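Home > Get Involved > Join Us

Shop Lead, Kollár Clothing Exchange (part time)

Kollár is a secondhand clothing shop on the ground floor of the old Irgate building, and we are looking for a warm, steady person to run the shop floor with us three days a week, starting in June. If you love clothes, like people, and don't mind a little lint on your sleeves, please read on!

We started out as a swap rail in a hallway, with a coat stand and a jar for coins, and over the years we have grown into a proper shop with fitting rooms, a mending corner and a back room where everything gets sorted. Last year we passed on 840 bags of clothing, most of it to families within walking distance. Some people bring things in, some people buy, and a good many do both on the same visit and stay for a chat besides, which we encourage (there is a kettle, and it works hard).

What you would be doing

Your days would be spent mostly out front. You would open up, look after the register, greet people who come in with donations, and keep the rails looking like somewhere you'd want to shop. You would also take the lead on what goes out and when, so that winter coats aren't hogging the window in June and the school clothes are ready well before anybody needs them. Pricing is done together on Saturday mornings, and it gets lively. Dušan Baláž, our current shop lead, once held out for most of an hour over a raincoat.

There is a fair amount of folding. Our shirts are sold from shelves instead of hangers, collar up, so customers can see the size and the fabric without pulling the whole pile apart. Please don't worry if yours come out crooked at first. We will happily show you our way, and you'll be doing it in your sleep by the end of the month.
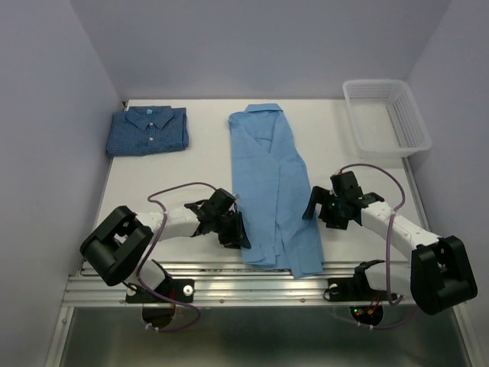 Shirt folding: dark blue check finished, light blue partly folded.

Who we are hoping to meet

You may have worked in a store before, or a café, or a library, or you may have raised a houseful of kids and be ready for something new. We care much more about how you treat people than about your resume. You should be comfortable handling cash, able to lift a full bag of clothes, and patient with the customer who has tried on every jacket in the place and would now like to start over. An eye for fabric is lovely to have, and if you can sew on a button you will make instant friends in the mending corner. A second language would be a real help too.

The practical side

The post is 24 hours a week, Saturday included, with the other two days to be settled between us. Shop hours are 10 to 5. You would have paid vacation, a staff discount, and first look at the rails once you've finished your trial month. We use a till and stock program called Nullia, and Dušan will stay on for your first 3 weeks to teach you that and everything else he keeps in his head. There is one step at the front door and a ramp at the side entrance on Jistitz Street.

How to apply

Send us a letter of 200 words or so telling us who you are and why this sounds like you, along with the names of two people who know you well. Drop it through the shop door or hand it in at the register, marked for Darragh Lynch. If writing isn't your thing, come by and ask for Darragh in person, any afternoon we're open. We reply to everyone, and we'd be glad to show you around before you decide.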